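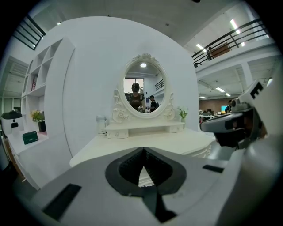
WHAT IS A DRESSING TABLE FOR?
Furniture Explained, for readers aged 7 to 10
Words by Sowmya Lobo. Checked by Roland Parsons, who used to make the things.

Right, quick one this time. Dressing tables!

You might have one at home. Your gran might. Or your big sister, covered in hair bobbles. Some people call it a vanity, same thing. It is a table you sit at to get ready. Brush your hair, find your other earring, pull faces.

So what makes it different from a normal table? The mirror, mostly. And little drawers. A kitchen table hasn't got those (unless you live somewhere very fancy).

THE MIRROR

Lots of dressing table mirrors are oval. Oval means like a circle that somebody has gently squashed. Your face is a sort of oval too, so it fits in nicely with a bit of room left over for your hair.

How does it work? Light comes off your face and hits the glass. Behind the glass is a very thin layer of shiny metal. The light bounces straight back off it and into your eyes. That is called REFLECTION. Big word, worth learning.

A mirror shows you what is behind you as well. Lamps, windows, people, your brother sneaking up. Things behind you look as if they are inside the mirror, as far in as they are really far away. Try it: take one step back. Your reflection steps back too.

THE TWIDDLY BITS

Roses. Curls. A sort of crown at the top, called a crest. All of this is decoration, and the curly shapes have a proper name, SCROLLS, from the way old paper rolls up at the ends.

Long ago it was all cut by hand out of wood with a sharp tool called a chisel. Slow work! Roland did one rose for a lady in Catterall and it took him 16 hours. One rose. Nowadays plenty of it is made in a mould, a bit like jelly, and then painted. White is very popular, and white shows up every speck of dust in the twiddly bits. Use a dry paintbrush to get it out. A soft one.

THE LITTLE DRAWERS

Small drawers are for small things. Put a hair clip in a huge drawer and you will never see it agian. The round handle you pull is called a KNOB. Pull it straight towards you, not up, or the drawer gets stuck and somebody has to come and wiggle it.
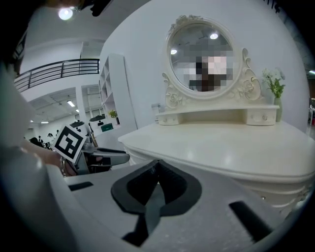
Why do some dressing tables have a rounded front edge?
It is kinder on your tummy and elbows when you lean in close to the mirror, and there is no sharp corner to bump your hip on when you walk past.

WHAT GOES ON TOP?

Whatever you like really. A jar with a lid for cotton wool. A plant in a pot. Flowers in a vase are lovely but mind the water, it leaves rings. Leave a clear space in front for your brush and your elbows.

Mirror tip: don't stand the plant slap bang in front of the glass. Put it to one side. Otherwise you'll be a person with leaves for a nose.

TRY IT YOURSELF

You need: a small mirror, a lamp, a bit of paper, a pencil.

Write your name on the paper. Big letters.
Hold it up to the mirror. Back to front!
Now try writing it so it reads properly IN the mirror. Much harder then it sounds.
Next, put the lamp behind you and look at your face. Then move it so it shines on your face instead. Which one would you want for brushing your hair?

Yvonne Pickering's class at Grikham tried this in June and sent us 600 mirror words. Our favourite was "SPAGHETTI". Rochelle Boateng managed hers with her eyes shut.

WORDS TO REMEMBER

Reflection: light bouncing back so you see yourself
Oval: a squashed circle
Crest: the fancy bit at the top
Scroll: a curly shape
Knob: the round thing you pull

Next time it's bookshelves. Why some have backs and some don't, and what to do with the very top one. Out on Thursday.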